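Stallow in-hand manipulation: progress report to Nirneck
May
By Leopoldo Palacios
3 min read

This report covers the work on the Stallow control software in the third period of the grant. Most of our time went to the simulator and to the contact part of the planner, and less to perception than we had written in the plan.

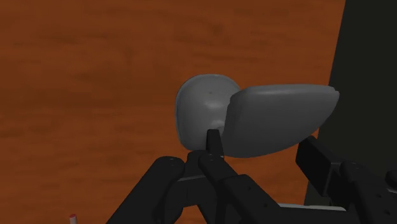
In the last report we said that the planner was losing the object when one finger had to leave and come back. We now understand the reason better. The planner was choosing the next finger position from the object pose only, and it did not look at which fingers were already carrying load. We changed this in the new version. Before a finger is allowed to lift, the planner asks the contact estimator if the remaining fingers can hold the object alone. If the answer is no, it waits and tries another order of fingers.

We tested the new version in simulation with 700 trials on 27 object shapes, most of them smooth and rounded, without clear edges. These shapes are difficult for us, as the contact normal changes quickly when the fingertip slides a little. In the old version 19 of the shapes could be turned to the goal pose in more than half of their trials. The new version reaches this level for three more shapes. It is a smaller gain than we hoped, but the failures are now easier to read in the logs, and this helps us a lot in daily work.

The simulator itself needed repair too. Friction between fingertip and object was set in two different files, and the values did not agree. We found it only when Barrera ran the same scenario on their machine and received different results. All friction values are now read from one place, and the trials above were run again after the correction.

On perception, the Pesix module for pose tracking is connected and gives a pose at every control step. It still loses the object when the fingers hide most of it. For this case we keep the last good pose and correct it from the joint angles – a simple solution, and we do not want to keep it until the end of the project.

The work on real hardware has not started. We ask to move this milestone to the next period, with no change in the budget. Before that we plan to finish the regrasp tests with heavier objects and to send Barrera the tooling for replaying logs.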